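The Tablecloth Years

I own one tablecloth that I like. It's a very pale blue, or gray if you ask my sister, with a faint white flower on it that has a little pinkish center. It came from a shop called Sestholm that sold mostly lamps, and I paid 21 dollars for it, a sum I defended at the time with more passion than it deserved.

It doesn't fit the table. The table is bigger, so there's a dark gray border showing around the cloth, like a mat around a bad painting. I measured before I bought it. I measured the old table.

For most of the spring the cloth lived in a drawer, folded into a square, and came out for company. Company meant Poonam Singhal, who would have eaten off the floor quite happily, and Terence, who practically did. Then in June I decided I was a person who used her nice things. I put the cloth on the table and left it there, wrinkles and all. I do own an iron. I believe it's behind the paint.

The brown wooden bowl goes on the cloth. It was Marjorie Whiteley's before it was mine, and she handed it over with instructions: no dishwasher, no soaking, oil it twice a year. I've oiled it once, with what was left of the olive oil, and it smelled like a salad until August.
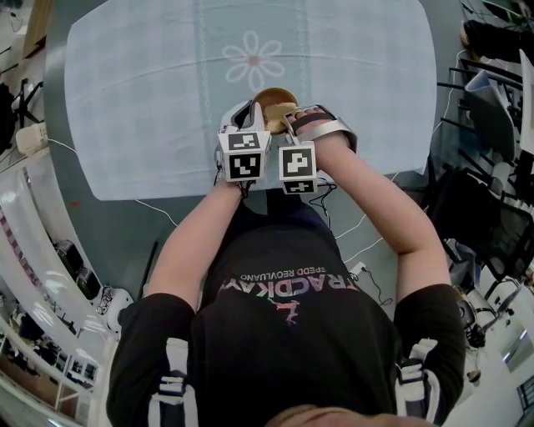

The good cloth and Marjorie's bowl, mid-afternoon.

Things I've kept in the bowl since then: lemons, keys, the mail, a single walnut, more mail. A round bowl in the middle of a table is an invitation, and everyone who walks through my kitchen accepts it. Nerys once left a bus ticket in there and asked for it back five weeks later. I still had it, under a lemon.

The cloth has done better than I expected. There's been one coffee incident and one with beets – I got most of it out with cold water and a lot of muttering. The flower came through fine. I was oddly relieved about the flower.

Poonam says I should buy a second cloth, one that reaches the edges. I looked. The one that fits costs 58 dollars and has geese on it.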